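Visit to the Sollholm bamboo works
Posted Feb 13, 2025

Sollholm is a small town on the river, 2 hours by bus from the coast. The bamboo works stands at the north end, past the timber yard. It opens to visitors twice a year, once in early summer and once in December. I went to the December one. Entry was free but you had to sign up at the town library beforehand.

The bus stop is called Drallaris Road and the gate is across from it. We were given ear plugs and told to leave our bags in a locker. There were 11 of us in my group. The tour started in the yard, where the poles are stored under a long roof. They come in by truck already dried, tied in bundles. Our guide said the works used to do its own drying but gave it up when fuel prices rose. The old drying shed is now used for bikes.

The splitting room is the loudest part. A pole goes in at one end of the machine and comes out the other as strips. After that the strips are planed flat on both sides, and the green outer skin comes off as long curls that get swept into a pit. The curls are burned to heat the offices. I would have liked more time in there, but the next group was waiting behind us.

Next is the steam room, which we only saw through a window. Strips that stay in longer come out darker, so the brown color in bamboo goods is usually cooked in and no stain is used. That was new to me. The pale strips get a short boil and are dried again before they are sorted by shade.

In the press room the strips are brushed with glue, laid side by side and clamped. The press is an Okano, bought used, and it is older than most of the people who work with it. One load takes 3 hours. After that the panels rest overnight and then go to sanding. 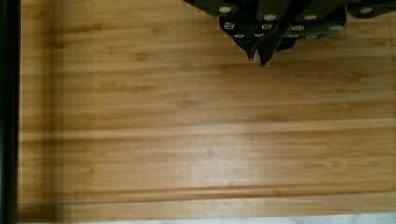
Cutting boards are most of the business now. The works also makes trays and a line of stools called Toma, but the stools sell mostly to cafes and we saw only a few of them. For the boards we were told to wash by hand, dry them standing up and oil them now and then. Soaking is what splits them along the glue lines.

The tour ended in the shop. Seconds are sold at a lower price from a table near the door, mostly boards with a small chip or an uneven edge. The shop takes cards. Coffee was available in the canteen but the kitchen had closed by the time we got there, so eat before you come.

Parking is limited to 100 cars and the lot was full when I left. The last bus back goes early in the evening. Sign-up for the summer date has not started yet. The library keeps the list.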